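Notes 3: Teaching by demonstration (kinesthetic vs remote control)
Manaia Pirihi, for the Talgate short course. Updated 2025-05-05
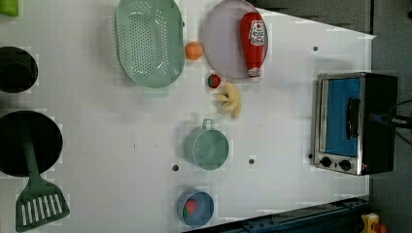
Fig. 1. Kitchen task table from overhead, toy food, cookware and toaster oven.

Two ways to get a demo into the robot:

Kinesthetic = you hold the arm and move it through the task. Quick to learn. Your hands end up in the camera view though, and heavy arms give jerky paths.

Teleop = you drive it from a leader arm or handset. Clean pictures, but you lose the feel of contact. Expect to be slow at first, everyone is.

Tasks for the lab, easiest first:
- strawberry out of the blue bowl, onto the table
- orange ball into the colander
- ketchup bottle off the lavender plate, set down beside it
- spatula off the frying pan (thin, flat, awkward. Leave till last)
- optional: open oven door, teleop only

5 demos per task by hand, then the same by teleop. Move the objects a bit between demos, otherwise the policy just learns one path. Dont tidy up halfway through a recording.

Throw away any demo where you stopped to think for more than 3 seconds. Pauses get copied. Vaughan Halliday's February run kept them all in and the arm hovered over the bowl for ages.

Log at 1000 ms intervals is too coarse, see Notes 2. Save to the Prukar folder, one file per demo, task name frist then your initials.

Reading for next time: Değirmenci handout, section on grasp timing.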